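The Table from Koltby

By Alina Voicu

My grandmother never sold a thing in her life if she could lend it, and so when she died the whole of Fillon Street came by, a little shamefaced, carrying soup pots and ladders and one very old accordion. I stood at the door in my socks and said thank you until my voice went. The only thing that didn't come back was the table.

I knew where it was, more or less. Estela Arancibia had borrowed it for her daughter's wedding, and the daughter by then had two boys in high school. Estela lived out in Koltby, 45 minutes on the slow bus, and I put off going until June because I didn't know how you ask a woman of eighty for a table she has eaten at for half her life (my mother said you just ask, but my mother has never been shy of anybody).

Well, I went. I brought a plum cake, and I had a speech ready, and I lost the speech somewhere between the gate and the kitchen, because Estela took hold of my face with both hands and said I had the Pîrvu chin, poor thing, and to come in and sit down.

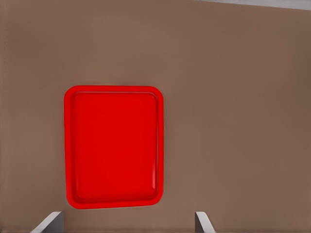 Brown, plain, and wide enough for everybody.

I had remembered it bigger, of course. I was five the last time I sat at it, and my feet didn't reach the floor, and my grandmother was rolling out dough and singing the one song she knew all the words to. I put my palm down flat and kept it there while the kettle boiled. Estela cut the cake and talked about her hip, and the bus company, and a cousin who had married badly and then, to everyone's surprise, married well.

"She said she'd come for it on a Sunday," Estela told me at last, not looking up from her plate. "Every Sunday I set two extra places. Some Sundays she did come, you know. She'd eat and we'd play cards, and then she'd go home and forget it all over again."

I hadn't known that. I thought of all those Sundays when Grandmother had put on her good coat and told us she was going to church.

"So," said Estela, "you've come for it."

"I came for lunch," I said, and she got up to see about the potatoes.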